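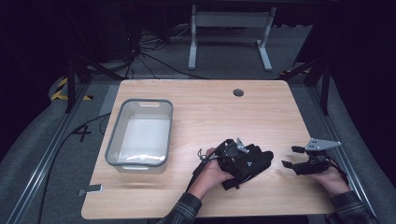 Why do tabletops have stripes?
By Leen Sayegh
12 December 2020

Find a wooden table and put your nose right up close to it. See the lines? Some of them wander along like rivers on a map, and some sit so close together you could hardly slide a hair between them. Those lines are called the grain, and they are a tree's diary!

Where trees have a warm season and a cold one, they grow in fits and starts. In spring a tree grows quickly, and the new wood is usually pale. Later in the summer it slows down and makes a thinner, darker layer. In winter it has a good long rest. One pale layer and one dark layer together make a ring, and a ring is one year of the tree's life. An oak with 400 rings has been growing for 400 years (imagine the birthday cake).

So where do the rings go when the tree becomes a table? Think of a carrot. Cut straight across it and you get circles. Cut it from top to tip and you get long streaks instead. Planks are cut the long way, so the rings turn into stripes.
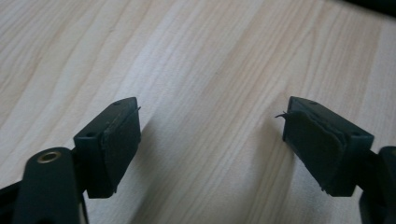

Stripes can be wavy too, because trees don't grow like rulers. They lean, they bulge, and they squeeze past old branches. When the saw goes straight through a bendy tree, the lines come out bendy. If you spot a dark, round patch with the grain swirling past it, that's a knot, where a branch once grew.

Not every stripy table is solid wood, though. Some have a very thin slice of real wood glued on top, called veneer. Others have a printed pattern with a tough clear layer over it, and the printing can be so good that grown-ups get fooled all the time! One clue is to look for a pattern that repeats. Two real knots are never exactly the same, but a printed knot might turn up again further along.

Try it yourself: grain rubbings

You will need thin white paper, a wax crayon with its wrapper peeled off, and a piece of rough, unpainted wood. An old plank is perfect. A smooth, shiny tabletop won't work very well.

Lay the paper on the wood and hold it still. Rub gently with the side of the crayon until lines begin to appear. Make 3 rubbings from different bits of wood and write on the back where you found each one. Which has the closest lines? Which is the wiggliest?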